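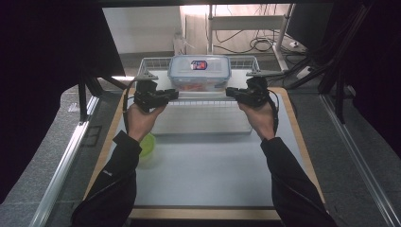 Relbridge Stairwell Lighting Project
Chi-keung Peng, section 2

Our task was to cut the power used by the east stairwell lights without anyone falling down the stairs. We swapped 8 old tube fixtures for LED panels and ran both sets for a week in March.

Average floor brightness on the landings came out at 83 lux against a target of 100. Alex blamed the meter. The meter, checked against the one in the Geerts lab, declined to take the blame — the frosted covers were eating the light.

With clear covers we passed, and got two complaints about glare. Mivham Hall is next, covers to be decided.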